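Snack sorting gets going at the Dikmont workshop

The two-armed table has a new job this month, and it's a cracker! Since the start of May we have been teaching the pair of arms to sort wrapped snacks into bins, one demonstration at a time. Lindalva Queiroz has led most of the sessions, and by 24th May the team had saved 2950 of them – just 50 short of the 3000 we promised ourselves in spring.

If you haven't tried it yet, the idea is lovely and simple. You steer both arms by remote control, pick up a packet, put it where it belongs and let go. The arms record every move you make, and later the software, which we call Oravec, learns from the lot. Crinkly packets are a proper challenge, as they slide, crumple and catch the light in a new way each time you touch them.

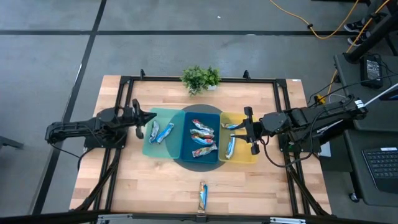 Photo: Lorraine Hollis / Dikmont workshop newsletter

With green, blue and yellow bins side by side, most of the skill is in the approach. Come in too steeply and you nudge the neighbours; come in too flat and the fingers skate over the wrapper. Lindalva's tip is to slow right down for the last little stretch and open the gripper wider than you think you need. My own first go took 114 seconds for a single packet (I was very proud of it).

We'd love more hands on the controls, and beginners are especially welcome, because a robot that has only watched experts learns very little about recovering from a wobble. Sessions last an hour, tea included. Put your name on the sheet by the door or have a word with Lorraine, who is also looking for somebody to help label the 125 recordings still waiting from last week.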